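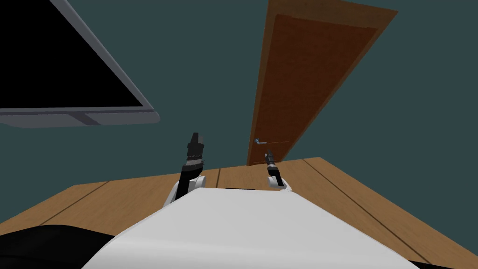 **Dakano's free repair evenings are coming back to Braselgate this September**

I'm Tharindu Selvanayagam and I run Dakano, the little furniture repair shop in Braselgate with the bell that sticks. I've been asked to write a proper press release, so please forgive me if it reads more like a letter!

We're opening up again every Thursday from 6pm for our free repair evenings. Bring a wobbly chair, a drawer that won't shut, a table with a ring from somebody's mug (we've all done it) and we'll sit down with you and have a go at mending it. Last year we fixed 298 things between us, which still makes me grin, and a good half of those were dining chairs. Braselgate is very hard on its dining chairs.

New this year is a bench just for finishes. I get asked about wax and oil more than anything else, so we'll have Troso, our own beeswax polish, out for people to try on their own pieces. Bring an old cotton T-shirt to rub it on with, and don't be shy about using it on the underside first.
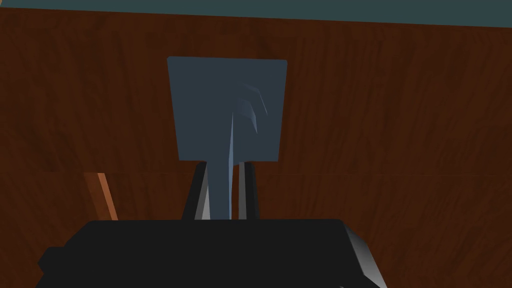 *Reddish-brown wood grain, with darker streaks running through it.*

The Kwak café next door is staying open late for us, with soup until 8pm, and they've kindly said muddy boots are fine.

A few practical bits. There are four benches and it's first come, first served, but I'll keep a list at the door so you can pop out for soup and not lose your turn. Anything up to two metres long will fit through the front. We can't take upholstery or anything with a plug, sorry. Children are very welcome with a grown-up, and there's always sanding to be done!

It's all free, though there's a jar for glue and sandpaper money if you've got a bit of change.

If you'd like to come along and write about us, or you want a chat beforehand, ring the shop and ask for Tharindu. I'm in most mornings. Let it ring a while, as I'm usually at the back with the radio on.

**ENDS**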